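Puludon Student Robotics Board > Season projects > Two-hand gripper, cloth and bag tasks

bemville_6
Posted October 13, 2025

ok so status for the class project since half of you missed the meeting. We are doing the two-hand demos with the hand-held grippers, soft stuff only. Clothes, towels, bags. Goal is 100 clean demos per task and 4 tasks. Right now 362 recorded total and no idea yet how many survive filtering.

Bag task is the messy one. Yellow fingers on thin black plastic, fingers close, bag folds over itself, you lose the edge. Tried going in flat, tried going in from the side. Side is better imo.

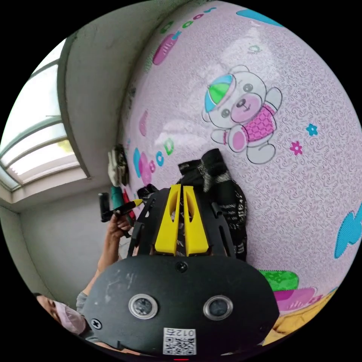
slowpoke_gears
Side is not better, sorry. I did a whole batch from the side and the edge hides behind the finger every time. Go in from above, close slow, THEN lift. We had this argument in May too.

bemville_6
in May we had the old fingers. Different tips. doesnt count

slowpoke_gears
Same opening width tho. The bag doesnt care.

tapeandzipties
Can we pick one and write it in the protocol. Half my episodes are one way, half the other, and the Bepari notebook just averages the whole mess. Policy is gonna learn to hover.

nn_lurker
Not on the team, just following. Why not keep both? More variety in the data = better, no?

tapeandzipties
Variety in where the bag is, yes. Variety in what the hands do with 362 demos, ehh. Not enough to cover two styles.

nn_lurker
fair

slowpoke_gears
Also left hand. Everybody forgets the left hand. If left just holds and right does all the work thats basically a one arm task with extra steps. Rules say both have to take part to score.

bemville_6
Left and right both on the bag in the newer ones. One on each end, pull it out across the floor. Clothes piled along the side for the next task so we dont have to stop between runs. Play mat stays, the busy background is good for tracking, plain floor was terrible.

tapeandzipties
Agree on the mat. Disagree on the piles, too close to the work area. I'd push them back against the bed more or you'll bump stuff mid episode

bemville_6
ok ok. Protocol draft, shout if wrong:

1. Check both grippers open and close all the way before you record. Wipe the lenses.

2. Start with the bag crumpled, different spot every time. Dont flatten it first.

3. One gripper on each end. Pinch the edge, not the middle. Pull untill it stretches out, hold, then let go.

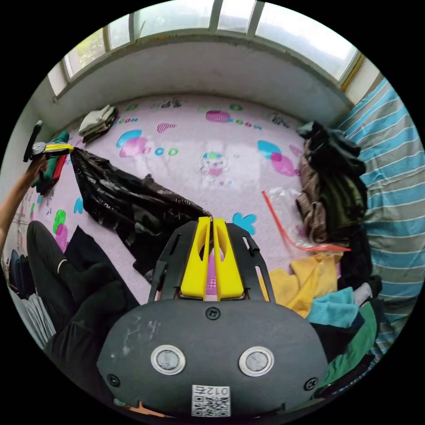

4. Drop it? Keep recording, pick it up again. Recoveries are useful. More than 6 tries, throw the episode out.

5. Name the file by task and hand, upload to the Urkier folder same day. Same day!!

slowpoke_gears
Step 3 doesnt say from above or from the side. Noticed that.

bemville_6
leaving it open till we compare. You run a batch from above, I run one from the side, same bag. Higher success wins and goes in the protocol.

slowpoke_gears
Deal. Who does the labeling

tapeandzipties
I'll label. Dont put your names in the filenames, I dont want to know whose is whose.

nn_lurker
post the numbers when you have them pls

bemville_6
will do. also whoever has the spare charger bring it back, need it for the next session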